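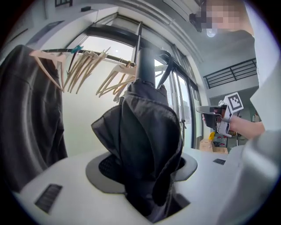
Kedska line

The Kedska line is a semi-automated garment handling setup at Miltau, a clothing rental and return firm. Named after the old stockroom it first ran in. Covers taking jackets and coats off rails, putting them back on hangers, checking them and moving them to storage. Folding came later and is only partly covered, see Limits.

Best known in the trade for the way its arms were taught. Rail staff did the teaching, with hand-held grippers, doing their normal work. Also for the pay dispute that came out of it.

Background

Miltau takes back rented outerwear, checks it and sends it out again. Before automation all of it was hand work. A handler took a coat from the incoming rail, felt the pockets, looked over the lining, hung it back up, tagged it. Job title was "rail hand". At the peak there were 132 rail hands across the day and evening shifts.

The work is light per piece but hard on the shoulders. Arms up most of the shift. Turnover was high, and the firm's stated reason for automating was that it could not fill evening shifts. The rail hands' own group disputed that and said evening pay was the problem.

A first try used a fixed machine bought from Kikitz. It needed every garment to arrive on the same hanger, facing the same way. Returns don't arrive like that. Hangers come back mixed, hoods get stuck in sleeves, hooks tangle together. The Kikitz unit was switched off after 89 days and sold on.

Teaching by hand

The second try dropped fixed movements. Rail hands were given a gripper to hold, with a camera, and asked to do jobs with it - lift a jacket off the rail, free one hanger from a cluster, settle a coat on its hook. A printed square marker, on the gripper or on the table, helps the software work out where the tool is in the room. The recordings are then used to train the robot arms.

One job done once is called a "pass" at Miltau. The first full set came to 3,387 passes. Most were jackets and coats. Dark fabric was asked for in particular, being harder for the cameras to read, above all with a bright window behind it.

Passes are sorted by the staff who made them. A dropped garment is kept, and marked. Early on these were thrown out, which turned out to be a mistake as the arms then had no idea what to do after a slip.
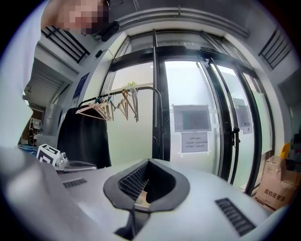 Rail hands were at first given time off the line to record, up to 30 minutes a shift. Not enough. Putting the tool down, picking it up again, getting the marker back in view, all of it eats into the time. The allowance was replaced with whole recording shifts, on a rota, open to anyone with three months on the rails.

Effie Skinner, a rail hand who became the first recording lead, wrote the in-house guide still in use. It is short. Go at your normal speed. Don't tidy the rail first. If you would use two hands, say so and stop. The last rule comes up a lot, many jobs people think of as one-handed are not.

Changes to the work

The rail hand job was split into three.

Line minders look after the arms. They clear jams, hang up what was dropped and decide when to stop the line. Less reaching, more walking. More waiting as well, and complaints about boredom are common.

Checkers do pockets, linings, zippers and stains. Still fully by hand. Checkers now see more garments per shift than the old rail hands did, and the checking bench is generaly thought to be the most tiring post in the building.

Recorders use the gripper. It is quiet work and was popular at first, though wrists get sore with the weight of the tool. Recording shifts are now kept from falling back to back.

There were no layoffs in the first year but posts left empty were not filled. Evening shift was cut to a small crew of minders. Several long-serving rail hands left at that point, some citing the loss of the evening rate.

New starters learn hanging from the recordings as well as from older staff. Opinions differ on whether this works. Older staff point out that a camera on the tool shows the jaw and the cloth but not how a person stands.

Pay dispute

Started in February. Recorders asked what they were owed for passes still being used after they had moved to other posts or left. Miltau's position was that recording was paid by the hour like any other task. The rail hands' group wanted a payment each time a set was reused at a new site.

Settled halfway. Recording shifts got a higher hourly rate, and a one-time payment is made when a set goes to another building. People who had already left were included, after some argument. Faces are blurred in all stored footage under the same deal, and passes may not be used to time or rank staff.

Limits

The line handles one garment at a time. Two coats on one hanger stops it. So does a belt looped round the rail. Long coats that touch the table are slow, since the arm has to lift, wait, and lift again. Scarves left in sleeves are the most common cause of a jam.

Folding is done by arm only for plain knitwear. Everything else goes to the hand tables.

Other sites

MacKinnon, a uniform laundry, took on a version of the line with its own recordings. Its staff refused the Miltau set, saying uniforms hang differently, and made thier own over one winter. MacKinnon kept a single job title and rotates everyone through minding, checking and recording. Miltau has looked at doing the same. No decision as of 2026-08-20.

See also

Rail hand
Returns handling
Teaching by demonstration
Kikitz hanger unit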